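4. Setting up the bench cell in the simulator

Do this section before you go anywhere near the real arm. The simulated gripper can be driven through the table all afternoon and will never send you an invoice. The one in the Faratlow workshop can, and in December it did.

4.1 Loading the cell

1. Start the Sekier simulator and open the cell called Canpolat. The older cell, Wisidholm, is still on the list because Sylvie Caron has a soft spot for it. Leave it alone.

2. Wait for the table to load. The progress bar stops at 12 per cent, thinks about its life, then jumps to 100. Clicking Load again gives you a second table inside the first.

3. Set the arm to Home and the speed to 4. Speed runs from 1 to 12, and anything above 4 is for showing off.

4. Switch the view to Wrist. The wide lens bends the table edge into something close to a circle and blacks out the corners. Do not try to correct this in the lens settings. The grasp routine expects it.

4.2 Checking the layout

5. Compare your wrist view with the figure. You want the gripper coming up from the bottom, the fixture just beyond its tip, and the button board beyond that.

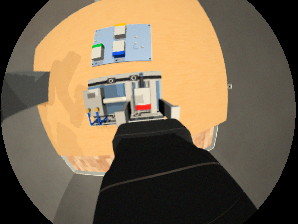
Figure 2. Wrist view in the Canpolat cell, with the fixture ahead of the gripper and the button board behind it.

6. If the fixture is missing, reload the cell. If the gripper is missing, you are in the wrong view, so go back to step 4 and read it this time.

7. Check that the board shows three white buttons trimmed in yellow, green and blue. The board sits at a slight tilt. Resist the urge to straighten it, as the taught positions are tilted to match.

Note: The brown patch on the left of the tabletop is part of the wood texture. Please stop reporting it.

4.3 First move

8. Open Jog and raise the gripper by 100 mm before moving it anywhere else.

CAUTION: Forward jog at Home height takes the gripper straight towards the fixture. Collision stop is off by default, for reasons lost to history. Turn it on under Arm > Limits.

9. Jog to the board and back 2 times, then press Save Pose. There is no message to say it has saved. Look for the new line in the pose list.

If the pose list stays empty, ask Dilek Çetinkaya for write access to the cell folder.

Section last revised 20 Apr 2020.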